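Home | News | Business | Culture | Archive

Former mill in Cisternas will open to small firms in February

Print this article | E-mail this article

12/31/19

The old flour mill on the river side of Cisternas will receive its first tenants in February, the owners informed on the last town meeting of the year. The building has been closed for seven years.

Yamila Bustos, who directs the renovation, said that 162 work places are ready and that the roof is completely new. "We kept the old stairs and the big windows. People here asked us for this many times," she said.

The rent will be 200 a month for one place, with heating included. Firms that sign for two years pay less.
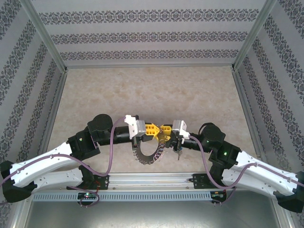 Parking and buses

Not all the neighbors are satisfied. Rafail Margaritis, who has a bakery in the same street, fears that his clients will not find where to park in the morning. The owners promise 100 parking spaces behind the mill – but these will be finished only in summer.

The town also studies a new bus stop at the Vitetti bridge. Karthik Bandara from the transport office said that the decision depends on the budget and that he cannot give a date yet.

Interested firms can visit the mill office in the mornings and ask for Bautista Herrera.

Comments (7) | Shares (162)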